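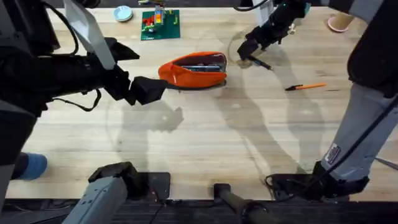 To: Govindasamy users list
Subject: Re: Stationery codes in the school supply import

On Tuesday a list member at Stesness wrote:

> We loaded the Muvel catalogue into our test instance and 357 rows
> were rejected with "parent not found". Most of them look like
> components of kits: pens, rulers, refills. The kit headers went in
> fine. Is this a fault in the importer, or do we need to sort the
> file first? Also, should a pencil case sold with pens be one item
> or several?

Sorting won't fix it. The importer makes 2 passes, headers then components, so row order is irrelevant. The rejections come from the parent code column. Muvel exports it with trailing spaces, and the matching routine compares strings at full width. Trim the column before loading and most of the rows should go in. We did this at Dadivville in October and were left with some 2 dozen failures, all of them genuine orphans whose kit had been withdrawn from the catalogue.

If you can't edit the source file, set trim_keys to yes in the import profile. It applies to every key column, so check first that none of your local codes rely on padding. Ours did – the old depot codes were padded on the left – and we had to reload.

On the second question, it depends how you reorder. If the case and the pens are only ever bought together, use one item with a kit flag and no components. If schools can order the pens separately, you need a header plus a component row for each, and the colour has to go in the variant field, not the description. The stock valuation report ignores descriptions when it groups lines, so blue and black pens get merged at an average price.

One thing to watch: cancelling a kit order releases the header but leaves the components reserved until the overnight job runs. The documentation says otherwise.

I can post our import profile to the list files area if it's any use.

Dadivville stores systems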